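Lito should keep its slow ferry

The council wants to replace the Lito ferry with a fast passenger boat from April, and most people seem to think the matter is settled. I think it would be a mistake. 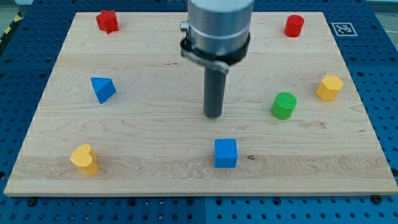
The present boat, the Namumach, takes 144 passengers and a few vehicles. The new one would carry people only. Freight would come over by barge, 2 times a week, weather permitting.

That may suit visitors. It does not suit an island of 650 residents who bring in their own feed, gas bottles and timber. Anyone who runs a van for a living would have to leave it on the mainland or pay barge rates, and those have not been published.

The time saved is small as well. The crossing from Plodent would be quicker, but the bus to Boateng would still leave when it leaves now, so we would get off the boat and stand at the stop.

I accept that the Namumach is old and costs a lot to keep running. She was off for 3 weeks last winter and the shop ran short of most things. But that is a case for a newer vehicle ferry — one that does the same job — and the council has not yet put a price on one. It should do so before anyone votes.

Written comments close on 26th October. The forms are at the Plodent ticket office.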